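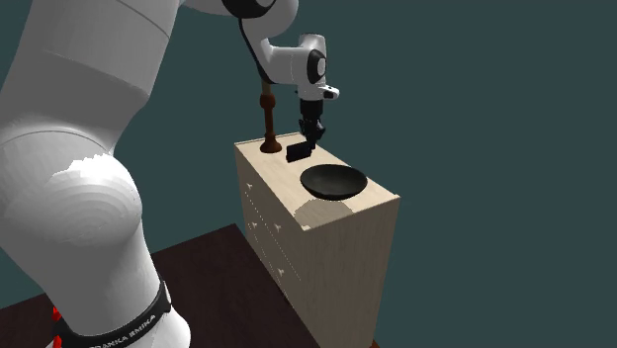

Olteck halts home robot trials after arm pushes down into chest of drawers

Follness - Robotics firm Olteck has stopped all work with real arms on its Skedska home tidying project after one of them drove its gripper into the top of a chest of drawers and kept pushing. No injuries. One gripper finger bent, the top of the chest split along the back edge.

The arm was at the company's test flat in Follness. It happened shortly after 6pm, during the last job of the day, with one member of staff in the next room. She heard the wood go and hit the stop button.

Olteck confirmed the stoppage this morning. Simulated runs are carrying on.

The job was a simple one on paper. Reach over the chest, pick up a small flat black object, leave everything else standing where it is. The arm had practised it in simulation and passed. In the flat it came down at the right spot but did not stop at the right height.

The cause, according to a short report sent to staff and seen by us, was a wrong measurement. The chest in the simulator was 38 millimetres lower than the one in the flat. A new chest had been delivered in February to replace one with a sticking drawer, and the computer model was never changed to match.

That should not have mattered much. The arm is meant to give up when it meets a push of more than 80 newtons. But the limit had been switched off for a different job ealier the same day and was not switched back on, the report says. No warning on the screen. The setting sits in a menu that the person starting a job doesn't normally open.

"We had two mistakes and either one alone would have been a nuisance," said a spokeswoman for Olteck. "Together they broke a piece of furniture. We are not going to pretend that is fine in a machine intended for peoples homes."

She would not say how long the arm pushed for. The report puts it at 4 seconds.
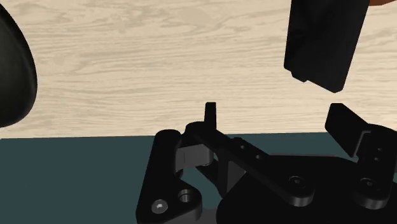 A gripper finger over a black fixture, in simulation.

Staff are now going back through the simulated work to see what else does not match. 484 saved runs to check, all of them on household jobs. Each one has to be compared with the room it stands for, by hand, with a tape measure. The spokeswoman said it was dull work and that it was getting done.

Questions too about how the runs were marked. In the simulator a run counted as a pass if the object ended up in the gripper and nothing else fell over. How hard the fingers pressed on the surface underneath was recorded but played no part in the score. Some of the passed runs may have leaned on the furniture more than anyone would want, the report says, and it asks for the marks to be worked out again with pressure included.

Palma, the firm that draws the furniture models for Skedska, said it had sent Olteck a corrected chest within a day of being asked. It said it was not told about the delivery. Olteck does not dispute this.

"We draw what we are given the sizes for," Palma said in a statement. "If a customer changes a room we need to know."

A former tester on the project, who asked not to be named, told us the switched-off limit was no surprise. Certain jobs, stiff drawers mostly, would stop halfway with it on, so it got turned off and then turned on again after. Usually. There was a note taped to the monitor at one point, the tester said, but it went when the desks were moved round.

Olteck said it did not recognise the bit about the note. It accepted that the limit had been turned off "on a number of occasions" and said there was no written rule against it at the time. There is now.
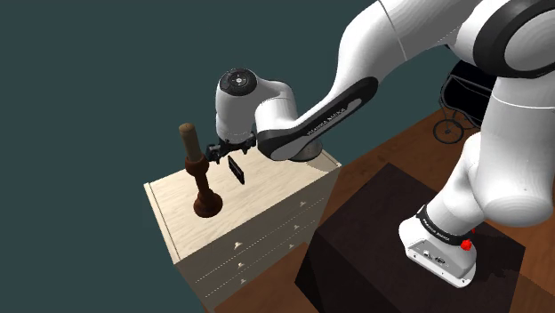 The report lists the changes to be made before a real arm moves again. The force limit will come back on by itself at the start of every job, whatever the last person did. Anyone wanting it off will need a second person to agree, and the screen will show a red bar the whole time. Before the first job of the day the arm will touch the top of each piece of furniture gently, at low speed, and compare the height with the simulator. If the two differ the job will not start.

Staff have also asked for a stop button inside the test room. At present it is by the door in the hall, which is where it was put when the flat was fitted out. The company said it was looking at a second one, possibly a third in the kitchen.

Families who had signed up to visit the flat and watch the arm at work have been written to and their visits put off. No new dates yet. One parent who had a place told us the letter spoke of "a technical pause" and said nothing about a broken chest. Olteck said a fuller letter would go out.

The damaged chest is being kept until the report is finished. The bent finger has been replaced. Work on drawers, which was due to start next, has been moved behind the checks and the company would not give a date for that either.

Skedska's public page still listed the flat as open for visits at midday. It was taken down after we rang.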